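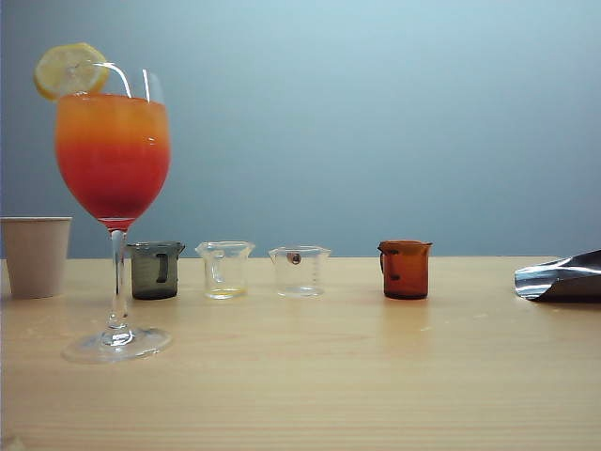
Trarora Neighbors Board > Giving and Helping Out > Pay-it-forward tab at Koval: how should we track it?

koval_tab_oluf
Starting a separate thread for this. The tab lets anyone prepay a drink for a stranger. Balance at close on Mon 22 November was $1036. Current method is a paper slip per drink, pinned by the register. Slips fall off. I would like to move to a single running total. Comments welcome before I change it.
Oluf Bjarnason

plavum17
A running total loses the notes. People write things on the slips, and the person who takes one gets to read it. I took one in August that said "for whoever had the late shift." A number on a screen does not do that.

kirsten_k
Agree with Oluf. Two staff members counted the slips last week and got 18 and 21. That is a bookkeeping problem. Keep a note box if people want one, but separate it from the money.

plavum17
If you separate them, the notes stop. We tried that with the book shelf on Pliner Street and the box was empty inside a month.

s_snorra
Question on pricing. If I prepay a plain coffee and the next person wants something at twice the price, who covers the difference?

koval_tab_oluf
Currently the register. With slips it is one slip, one drink, any drink. With a total it would come off at menu price.

s_snorra
Then I prefer the total. Otherwise the shop is giving more than I am and I get the credit.

priit_a
Third option: number the slips. Same number goes in a ledger with the amount paid. When a slip is used, cross out the line. The notes stay, and the count can be checked against the ledger at close. We did this for the Plavumberg bus fare fund with a stamp and a school notebook.

kirsten_k
That works if staff cross out the line every time. They won't on a Saturday.

priit_a
They put the used slip in the drawer and do it at close. Same work as a receipt.

koval_tab_oluf
Fine. I will run numbered slips for one month – menu price written on each – and post the mismatch, if any. Kirsten, can you check the ledger on Fridays?

kirsten_k
Yes. I still expect it to be off.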